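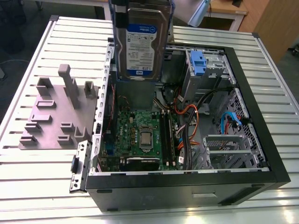
Hard drive in its carrier, held over the open tower

From: Tayla Sutcliffe
To: Home renovation list
Date: 9/30/15
Subject: Re: Korncombe fall sale – shower trays and vanities

Jacinto, I ordered from them in February and again last week, so I can answer most of this.

> Has anybody used the Korncombe code on a vanity that is
> already marked down? The page says up to 65% off but the
> terms say codes can't be combined. I also need a shower
> tray and don't know if the Iltus is worth the extra money
> over the Tavares. Bathroom is upstairs, wood floor, old
> cast iron drain.
> Jacinto Tovar

The code does not work on sale items. It will look like it worked in the cart, then the discount drops off at the payment page. It does work on full-price trays and wastes, so place two orders. You pay shipping twice, but on my order that was still cheaper. The 65% is only on discontinued colors. Most of the white vanities are marked down a lot less than that.

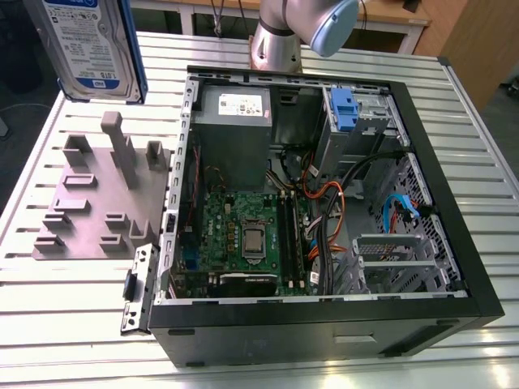 I would pay the extra for the Iltus tray. The Tavares is flat underneath and wants a full bed of mortar, so any low spot in an old floor has to be dealt with first. The Iltus sits on raised ribs, set side by side something like the rails on that silver work table, and you can get a pipe or a level between them. Check that every rib is bearing before you connect the drain. Lovely Abella put hers straight on the subfloor and it creaked until she took it back up.

For the cast iron you will need an adapter, and Korncombe does not stock one. Any plumbing counter will.

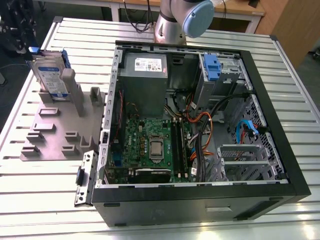 The vanity doors are where I had trouble. Mine was the Wusteo, the two-door one, and the hinges come already fitted to the cabinet sides. One of them stands out past the edge of the side panel, much like the perforated bracket on the left rim of that computer case, and it is the first thing to get hit when you carry the cabinet upstairs. Take the hinges off before you move it – 4 screws each – and tape them inside the drawer.

Returns are 3 weeks from delivery, unopened boxes only, and clearance colors can't go back at all. Measure the door swing first.

Pravesh Lekota asked me off list about the matching mirror. It is sold out in white and they don't know if it is coming back.

Tayla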